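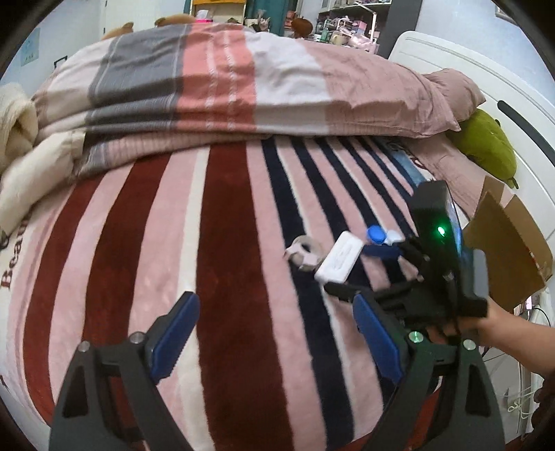 3. Bedding Care and Reported Sleep Comfort

3.1 Background to the survey

Rented homes that come with furniture raise a question that owner-occupied homes mostly do not: who looks after the bed? Leases commonly list the mattress and the bed frame as part of the inventory, but they say little about the cover, the protector, or the pillows. Tenants may bring their own, use what is already there, or do both at different times of the year. Earlier work in the Kurup district dealt with heating and window drafts and treated bedding only as a side issue. The present section takes it up directly.

The term "mattress cover" is used throughout for the fabric layer that encloses the mattress itself, whether or not it can be taken off. A separate sheet or pad placed on top is called a "protector." Respondents did not always make this distinction on their own, and the wording of the questionnaire was changed after the pilot to include a short definition of each. Covers with a woven or printed stripe appeared on the questionnaire as "striped."

Figure 3. Bed with a striped mattress cover.

3.2 Sample and procedure

Invitations were mailed to 500 furnished rental units in Kurup and the neighboring town of Prorkov. Addresses were drawn from the municipal register of rental housing, with student residences and short-stay units left out. Completed questionnaires were received from 131 households. Where more than one adult lived in the unit, the form asked that it be filled in by the person who had most recently changed the bed linen.

Participating households then kept a bedding diary for eight weeks, beginning in June. Each entry recorded whether sheets, protector, and cover had been washed, aired, vacuumed, or left alone during the week, and how comfortable the respondent had felt in bed at night. Comfort was marked on a printed scale running from "very poor" to "very good." Diaries were kept on paper. An electronic form built in Jillix was offered as well, but the weekly reminders were often caught by mail filters, and respondents who had started with the electronic form were sent paper booklets to finish the period.

The response rate limits what can be claimed. Households in Prorkov replied less often than those in Kurup, and units above shops are thinly represented in both towns. No attempt was made to correct for this by weighting.

3.3 Washing and airing habits

Sheets were washed on a regular schedule in most households. The schedule was tied to other routines, above all to the availability of the shared laundry room. Where the building assigned fixed washing times, diary entries followed them closely, and sheets were rarely washed between slots even in hot weather.

Covers were treated very differently. Many respondents had never removed the cover from the mattress supplied with the unit. The reasons written in the margin were practical. Some covers had no zipper. Others had a zipper that stopped partway along one side, and the cover could be taken off only by standing the mattress on its edge. Several respondents were concerned that the cover would shrink and that the landlord would charge them for it. Care labels did not settle the matter, as they had often been cut off or had faded beyond reading.

Airing was more common than washing. Respondents described folding the blankets back in the morning, opening a window, and making the bed later in the day. In units with a single small window, the mattress was sometimes propped against a wall. This practice was reported mainly by older tenants, who tended to describe it as something learned at home.

3.4 Protectors and comfort

Households using a protector reported fewer nights in the two lowest comfort categories. The result should be read with care. Tenants who had bought a protector had usually lived in the unit longer and were more likely to have replaced the pillows too. The diary does not allow these influences to be separated.

Material seems to have mattered more than the age of the protector. Entries from the warmest weeks contain repeated complaints about backing that crackled or trapped heat, and a number of respondents removed the protector for part of the study. Quilted cotton drew few comments of any kind. The Skello protector, supplied by one property manager to all of its units, was in use too rarely among the respondents to be reported as a separate group.

Cover pattern was recorded mainly to help respondents identify the item they were being asked about. It showed no link with comfort, and none had been expected. It did prove useful in checking the inventories, several of which listed a plain white cover where the tenant had marked "striped." In such cases the tenant's answer was kept, and the difference was noted in the data file.

3.5 Inventory wording

The survey points to a gap in standard inventory forms. A single line reading "bed, complete" leaves open whether the cover may be removed, who pays if it is damaged in the wash, and whether a protector is part of the furnishings. Forms used in Prorkov since January 13, 2022, list the cover and the protector on separate lines. Respondents whose leases used the newer form were more willing to wash the cover, and they wrote fewer margin notes about possible charges. The group is small, and further work with a larger number of leases would be needed before the older and newer forms could be compared in detail.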